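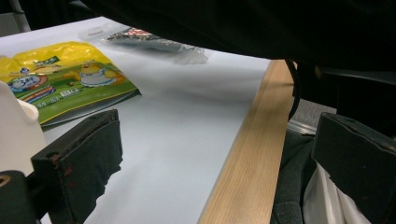

Minutes, Chores Working Group, Prunport office
June meeting, started 2:10 pm
Chair: Parviz Shojaei. Notes: me again

1. Last minutes
Approved. One fix, Trultby is the shelf restocking trial and Skamareo is the table clearing one, I had them swapped.

2. Can it clear a table yet
Long discussion. Short version: partly. Boxes and cups fine. Bags still the weak spot. Glossy film, flat on a white surface, very little for the fingers to get hold of. Parviz: a snack bag lying flat is harder than a full mug and people outside the group don't believe it.

Clear plastic worse. Software picks out the item inside and ignores the bag around it, then goes in at the wrong height. Zamani people see the same on their side.

Question raised whether to slide flat stuff to the table edge and pinch it there. Works by hand. Objection: not every table has a free edge, and in a shop you'd be pushing stock on the floor. Left open. Try it on Skamareo only for now.

3. Numbers
Skamareo log stands at 1179 attempts, all objects. Of those 440 were soft packaging. Parviz wants success rates split by rigid and soft before anybody quotes a single figure again. Agreed. The combined number makes us look better than we are.

Also agreed to stop calling it a success if the item gets picked up and then dropped short of the bin. That was never written down anywhere, so old entries may be mixed. Somebody has to go back thru them. See actions.

4. Trultby, shop floor
Restocking cans: ok, slow. Over 100 facings done in the back aisle with a person standing by. Chips and other pillow bags: not ready. Store manager asked if it could do nights alone. Answer is no, and Parviz will say so in writing. Facing up crushed or half slumped bags is not something we can promise this year.

Side discussion on whether a machine that needs a person standing by saves any labor. Two views, no agreement. Moved on for time.

5. Finger pads
Foam vs. rubber, again. Foam grips film better, picks up crumbs and wears quicker. Rubber cleans up easy but skids on glossy stuff. Order 2 more sets of each and log wear by date. No decison till then.

6. Household list
Wiping down: ok on a bare table, not around objects. Folding: parked. Trash sorting: Zamani wants it next, we said after the soft packaging split is done. How does it tell an empty bag from a full one was asked, no good answer. Weighing after the pick was suggested.

Actions
- Parviz: letter to store manager, no unattended nights
- Parviz: rigid/soft split of the Skamareo log
- Me: definition of success, half a page, send round
- Me: order pads
- Old log entries: no taker, carry over

7. AOB
Room is booked over at 4 so we stopped. Next meeting same time, same room.

Closed 3:50 pm

Prunport Chores Working Group | Questions about these minutes: contact the chair | Back to top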